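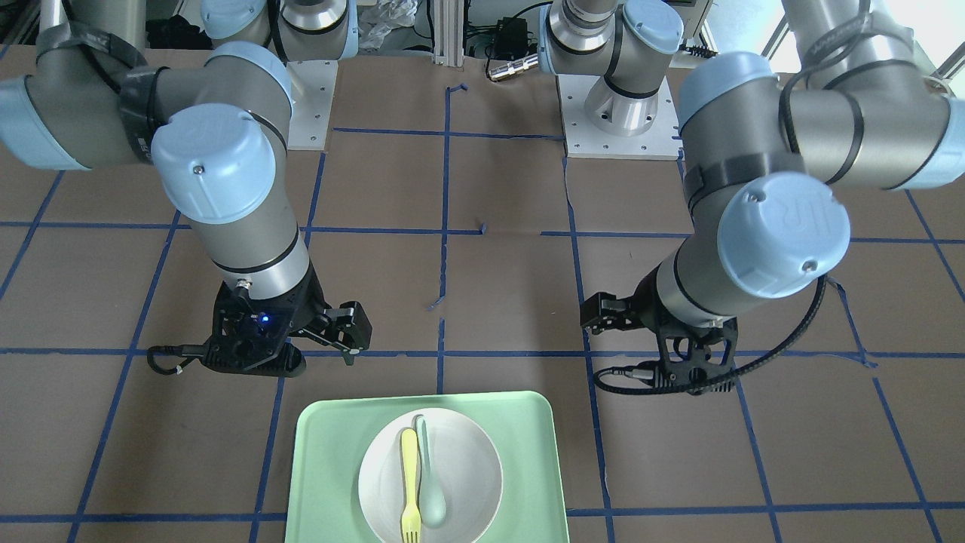

Omar Sayegh reckons the Rewi is the only uplight he's hired that didn't turn everybody at his exhibition opening the colour of a prawn, and I'll take that as a review!

Rewi battery uplight, by Wustarus
Hire or buy

I started stocking these in October after doing one too many gallery parties with cables taped across the floor. The Rewi is a squat little floor light that runs off its own battery, so you can pop it behind a sculpture, under a bar or halfway up a staircase (my favourite) and not go hunting for a power point. It puts out 1000 lumens, plenty for a white wall in a dim room. If you've got big windows and a summer sunset, wait until the sun's down or get a few extra.

Colours are set from the remote or the dial on the back. I mostly leave mine on the slow fade, it's gorgeous on brick. There's a sound-to-light mode as well, which DJs love and I find a bit much before 9 pm.

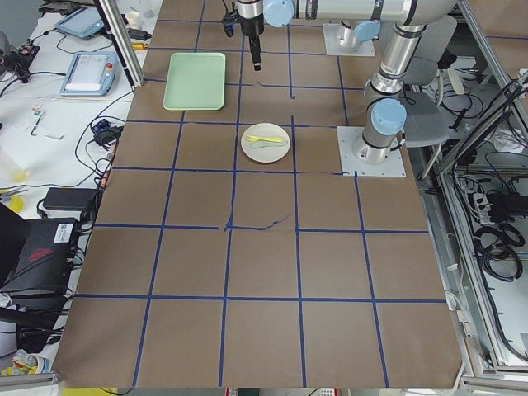 The remote does a whole group of lights at once, up to 72 of them, and you can split them into zones if you want the dance floor doing one thing and the bar another. Do the zones at home the day before. The buttons are tiny and the manual is pretty hopeless, so I've written my own one-pager and I'll chuck it in with every order.

What you get
Rewi uplight with charger
Remote (one per order)
Frosted cap for softer light
Carry bag with a 2 metre strap 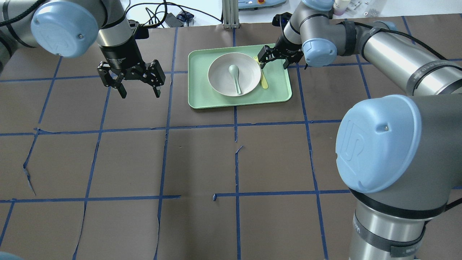
Tray with bowl, spoon and fork

Hire is by the night, pick-up after lunch and back by noon. I deliver around Imcombe too, just tell me about stairs when you book! Buying a set? Macario Barrera at Prernus does the servicing and keeps spare batteries on the shelf. Mine have had a hard life and the cases are scuffed, but the light's still lovely.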